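Family Trips Across the Years: Notes for Session 7

Welcome back, everybody! Last time we got a bit carried away with packing lists (my fault, I know), so we never reached the part of the course I like best, which is going back. I mean taking a kid, or a grandkid, to a park you went to when you were small yourself, and planning the day so the old memories have some room in it.

I'll use Zenwood as my running case again. I first went there when I was 7, and I went back with my own two when the older one was 14. The Ferris wheel was still in the same spot. The log flume had moved to the other side of the lake and had a new name, and I walked right past it twice before I caught on!

Before you book

Dig out whatever you have at home first. Old park maps, ticket stubs, the backs of photos, that one shoebox in the hall closet. Write down the names of rides the way your family said them, and then look up what they're called now. Parks rename things all the time, and the staff at the gate may be much younger than the name you're asking about.

Call the park too. I called Markevdale last December and the person on the phone told me which of the older rides would be closed for winter repairs. The website only said "some attractions may be unavailable," so that call saved us a long drive.
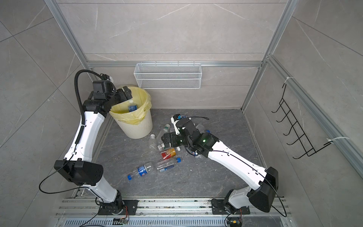 Check the height rules while you're at it. A ride you did at four may have a taller limit these days, and it's much better for a little one to hear that at the kitchen table than at the front of a line.

Money

We'll work through this on the board, but here are the figures so you don't have to copy them down. My sample family of four spends $495 on a two-day visit, with parking and lunches in and the hotel left out. Souvenirs are separate. Set that amount with the kids ahead of time and let them carry it themselves, if they're old enough.

On the day

Do the old ride early. I used to save it for last, as a grand finale, and by then somebody was always asleep in the stroller or crying over a dropped cone. We go straight there at opening now, take our turn, and then the kids pick everything else until lunch.

Tell the story in line, and keep it short. Mine is about losing a shoe on the swings, and my kids can recite it by now (they do, loudly).

And please ride it again if they ask! You'll be tired, your knees will complain, go anyway.

For next time

Read the Iltik and Adjei handouts on traveling with three generations. Bring one old trip photo and the name of the ride or place in it, old name and new name if you can find both. We start at 7 as usual, and the side door will be open.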